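Brilico Two-Arm Policy Kit

The kit pairs two arms with the policy from the Erdale method, trained on 566 demonstrations. The headline result is wiping a plate with a sponge. We stock it, but read the claim closely - 8 trials is a thin basis for a success rate.

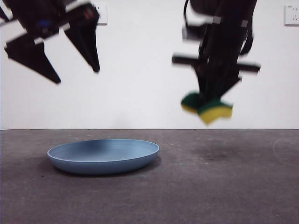
Does the policy carry over to other tools?
Nobody has shown that yet. Shin tested 2 sponges and stopped there.

Arms, grippers and trained weights are included. Cetow mounts are sold separately. We would hold off on buying for the wiping result alone.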